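7 December 2020

I have lived in Titville long enough to know which laundromat dryers run hot, and I still spent most of October learning how to wash my own clothes. I'm a grown adult. I pay taxes. I have shrunk more sweaters than I care to admit, and up until this fall my whole system was: put everything in, press the big button, walk away.

What changed is that the laundromat on Lloyd Street cut its hours, and I ended up doing a lot more by hand in the bathtub and hanging it all over the apartment. And once you're kneeling on a bath mat squeezing out a hoodie, you start to look at it. You notice which parts are dirty (cuffs, always the cuffs, and that strip on the belly where you lean on the counter) and which parts have never been dirty in their lives. I must have washed the backs of my shirts a thousand times for no reason at all.

So I stopped washing so much, and that's really what this post is about. I used to wear a sweatshirt for an afternoon and throw it in the hamper because I didn't feel like folding it. It was a filing decision! The hamper was just the closest place to put it. Now I've got a row of hooks behind the bedroom door, and anything that's been worn but is still fine goes up there overnight with the window cracked. By morning it's ready to go again. My jeans live on those hooks. I think my gray cardigan may have moved in for good.

My mother would be horrified. She did a load every single day when I was growing up, and the sound of the machine knocking against the wall is basically the soundtrack of my childhood. The detergent was the blue kind, poured by eye, and the towels came out smelling like a department store and drying you about as well as a sheet of paper. I don't blame her one bit. But I inherited the pouring by eye, and that was the first thing I had to fix.

You need so little soap. I can't say it loudly enough. I was filling the cap. The cap has lines inside it, very faint, and I had never once looked at them in all my years of laundry. I now use 2 tablespoons for a full load at the machines, and a lot less than that in the tub, and my clothes come out softer than they ever have. The first time I washed my old towels with no soap at all, just hot water, the tub filled up with suds anyway. Those towels had been carrying around years of detergent like a grudge. I ran them through again and there were still bubbles. I was disgusted and also a little bit thrilled.
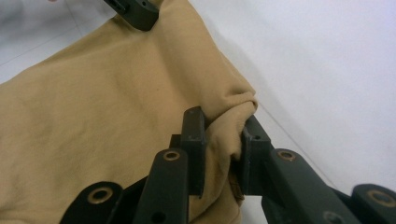

Fabric softener went next. I had half a bottle left and kept thinking I should use it up, and then I read the back of a package of workout shirts and it said, in capital letters, not to. It coats things, apparently, and then your towels don't soak anything up and your sweats get that slippery feel on the inside. I gave mine up cold turkey. I missed the smell for a while. I don't miss it anymore, and when I walk past somebody's dryer vent now I get a headache, so I guess I've become one of those people.

Then there's drying, which is where it all got complicated. My apartment is small and the radiator in the living room has two moods. For the first few weeks I had damp things over every door and chair, and the windows fogged up so badly I couldn't see if it was raining. The heavy stuff took forever. A thick sweatshirt hung over a shower rod stays wet at the hem and under the arms for a day and a half, and if you forget about it you get that sour smell that never totally leaves. I lost a good pair of sweatpants that way. (I say lost. I wear them to take out the trash.)

What helped:

- Rolling everything heavy up in a dry towel and kneeling on it before I hang it. You get so much water out.
- Turning hoodies inside out halfway through, and propping the hood up off the back.
- Laying sweaters flat, which I'd seen on labels forever and assumed was advice for fancy people.
- A fan. Just a cheap little fan on low, pointed at the rack. It made more difference than the radiator ever did.

The rack itself came from the hardware store out in Plindovlow, and I love it more than is reasonable. It folds up against the wall, it has wings, and it holds a whole week of clothes if you don't get greedy with the socks. I looked at a fancier one made by Dostine that hangs from the ceiling on a pulley, and I went back and visited it more than once, but I rent and I'm not drilling into anything. Someday. If I ever own a ceiling, that's the first thing going up on it.

The other thing I've gotten into is stains, and I'm afraid I'm becoming a bore about them. I keep a bar of plain laundry soap and an old toothbrush on the edge of the sink. If I drip something on myself, I wet the spot, rub it with the bar, give it a little scrub, and leave it alone for 24 hours if the fabric can take it. The leaving alone is the hard part for me. I want to stand there and fight it. But I've gotten out coffee, salad dressing, and most of a very bad evening with a bowl of tomato soup. Ballpoint ink I still can't do. I've tried three different things on the same shirt pocket, and all I've managed is to turn a small blue dot into a larger, paler blue cloud.

I did ruin one thing in all of this, so don't take me for an expert. I got cocky and soaked a red flannel in the tub with my pillowcases, thinking it was old enough to have quit bleeding. It had not quit. I now sleep on pink pillowcases, and you know what, they're kind of nice. Cheerful. I'd never have bought them.

I still go down to Lloyd Street for sheets and the bath mat, and I've started to sort of look forward to it. I bring a book and a thermos. There's a machine by the window that everybody wants because it spins harder than the others, and if I get there early enough I can usually grab it. I used to go every week without fail and sit there annoyed for 2 hours. Now I go every third week or so, with one bag, and I'm home before lunch.

I haven't figured out wool socks yet. Mine either felt up into little slippers or they stretch until the heel is at my ankle, and I've read such different things about them that I've started washing each pair a different way to see who survives. If you have a method you swear by, leave it in the comments, and please tell me how warm you make the water. Everyone says "lukewarm" and I don't think any two people mean the same thing by it.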